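June
by the Kandpal travel desk
3 comments

The Rurkmont trade school opens its doors once a year, and we took the early bus from Prandine to see it. The ride is 90 minutes. Admission is free, but parking costs 6 dollars.

We started in the bakery hall, where students sold rye loaves and plum rolls. The line was long -- go before noon.

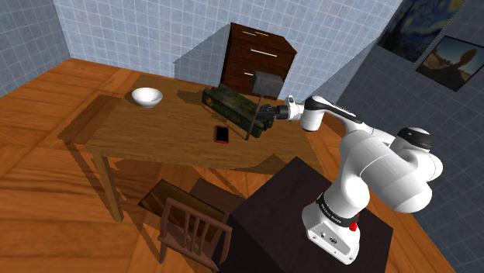

Upholstery is on the second floor. Two students were restuffing a chair seat with horsehair and let visitors try the stitching. Lunch in the Kulutus cafeteria was pea soup and bread. The last bus back leaves at 3.

2 shares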